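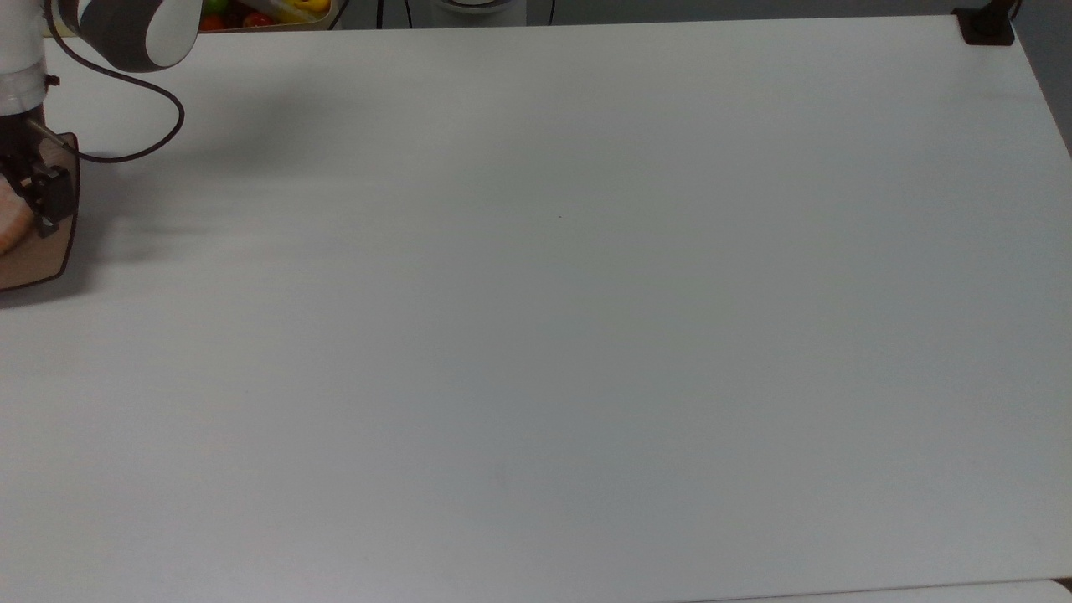
Notes > Work > The tray cell

Last updated: December

I have worked in tray assembly at Devadiga for long enough to have seen three ways of doing the same job. The first was a row of people with a paper card taped in front of each station. The second was the same row of people with a screen running Priditent, which replaced the card and also recorded when each tray passed. The third is the one we are moving to now, where an arm takes over the flat items and the people do what is left.

Several readers asked what this changes in daily work. These are my notes after the trial period. They are my own and the company has not reviewed them.

What the job is

A tray leaves our section with a main, a side, a flat item and a sealed portion. "Flat item" is our word for anything thin that lies down: bread, sliced ham, a biscuit. The flat item goes on last and has to sit within the marked area, otherwise the lid film catches it and the tray comes back.

A full order is 185 trays. On the old line, one person placed the flat item for the whole order and then rotated. It is light work. It is also the same reach from the same shoulder, and it was the station people asked to swap out of first. The injury log at our site has more entries for it than for lifting, which surprised the office and did not surprise anyone on the line.

Ustilell is the internal name for the project that gives this station to an arm. The control software comes from Getero. We had a trial table set up away from the line, and I was assigned to it for part of each shift along with Usha Mudaliar, who was our line lead and is now listed as cell operator. Her pay grade was changed with the title. Mine was not, and I have asked about that in writing.

How the pick works

The arm carries a two-finger gripper. It comes down over the tray, closes on the item, lifts, moves and releases. Everything difficult is in the closing. A person picking up a slice of bread slides a fingertip under one edge and does not think about it. A pair of narrow fingers has to be told where the edge is, how far down to go and how hard to close. Each of these is a number in a recipe file, and each item has its own file.

We spent most of the trial on those files. The sequence we settled on for a new item is as follows.

1. Put one item on the tray, in the middle, and run the pick at low speed. Watch the descent. If the fingers touch the tray floor, raise the pick height and run it again before changing anything else.

2. Set the closing force. Start low and increase until the item stays held through the lift. Write down the value where it first holds and the value where it first shows a mark. The recipe gets a number between the two. For soft items the gap is small, and for one kind of bread we did not find a gap at all. That item stays with the people.

3. Hold above the table. After the lift, pause the program with the item a short distance over the surface and look at how it hangs. A flat item taken near its rim puts all its weight on one side of the grip. If it droops or turns during the pause, move the pick point toward the center and go back to step 2.

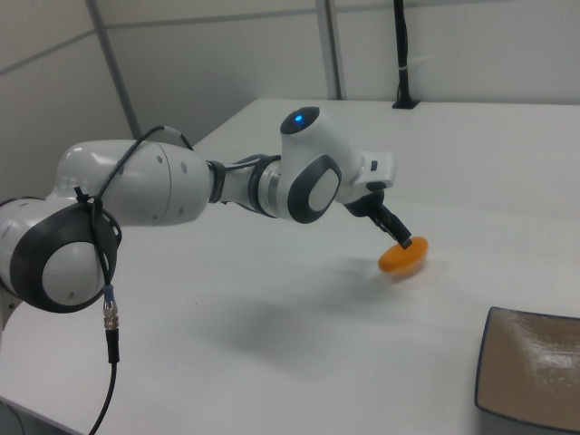
4. Release. Lower first, then open. Opening early lets the item land where it wants, and the placement check will reject it.

5. Run 13 picks without touching the settings. One drop sends the recipe back to step 2. Usha chose the number. The Getero manual leaves it to the site, and she wanted something longer than a lucky streak and shorter than her break.

6. Save under a new name. Do not overwrite. We lost a working ham recipe in the first month by overwriting it, and I was the one who did it.

Keep the cable in mind through all of this. It runs outside the arm with slack left in it, and the slack has to be enough for the farthest reach without dragging over a tray. We check the tie at the joint at the start of each shift. It takes a few seconds and is now on the sheet.

What changed for the people

The repeated reach is going away. I count that as a plain gain. The two people who had shoulder complaints were rotated off flat items when the trial began, and they are not going back.

The number of people on the row has not changed yet. There were 18 of us across both shifts before the project and there are 18 now. We were told that the headcount would be reviewed once the cell is on the line. I asked what the review would look at and was told "throughput and coverage." I am writing that down with no comment except that both words can be measured in several ways.

The pace has changed more than I expected. A person on the flat item station speeds up when the tray gap closes and slows down when someone upstream has trouble with a lid or a spill. The arm keeps its cycle. In our simulated runs the person before it became the one who absorbed every variation, and the person after it had short idle periods followed by bunches. Usha raised this early. Her fix was a buffer: a few tray positions in front of the cell so that the upstream station can run ahead or fall behind. The layout drawing did not have room for one. It does now, at the cost of a cart bay that the cleaning crew used, so they have a new problem and have told us about it.

Talk has changed too. On the old row you could ask the person next to you to hold on for a moment. With the cell in between, the stations on each side are farther apart and there is a stop button where a person used to be. People were reluctant to press it in the first week. A stop is logged with a name, and it looks like a fault report on the person. We asked for the name field to be removed and it was made optional. Most people leave it blank.

Training

The trial gave two people a skill that the others do not have. If this stays as it is, the cell will run well on the shifts where one of us is present and badly on the rest. I have proposed that everyone on the row goes through steps 1 to 6 with at least one item. The reply was that this would take people off the line. It would. I think half a shift each is a fair price, and I have sent a rota showing how it could be done during the slow period after lunch service.

From what I have seen, the people who did the flat item station by hand are the quickest to write recipes. They know that bread from the bottom of a crate is damper and grips differently. They know which biscuit breaks at the rim. None of this was in Priditent, which only has times. When the first recipes were written by the integration side without anyone from the row, they used a single closing force for all bread. We replaced those files within days.

What I would ask before a trial

For anyone whose workplace is about to do something similar, the list I wish I had taken to the first meeting:

- Who may edit the settings, and is there a record of old versions?
- Which items stay manual, and who decides?
- Are stops logged by name?
- Where is the buffer on the drawing?
- Does a change of title come with a change of grade, and for whom?

Open points

The damp bread is still unsolved. Wider fingertips are on order and I will test them with the same sequence. The placement check rejects some trays that a person would pass, and we are collecting those to see whether the marked area is drawn too tight. The review of headcount has no date. I will update this page when the cell moves to the line, and I will include the cycle times if I am allowed to.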